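Zudar Pet Boxes: Progress Report to the Stidia Fund, March

The subscription service reached 384 active households this period, up from 257 at the last report. Monthly and quarterly plans are both open to new members, and owners may now update a pet's size and diet online.
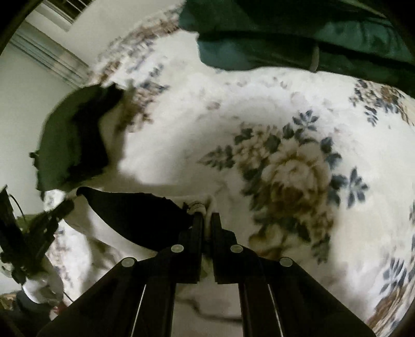 Black cloth against white bedding.

Packing moved to the Jesa site in March. Orders now ship within five business days. The remaining grant balance of $3,000 is committed to mailing cartons, and a revised supply agreement with Eyvindsson is under review.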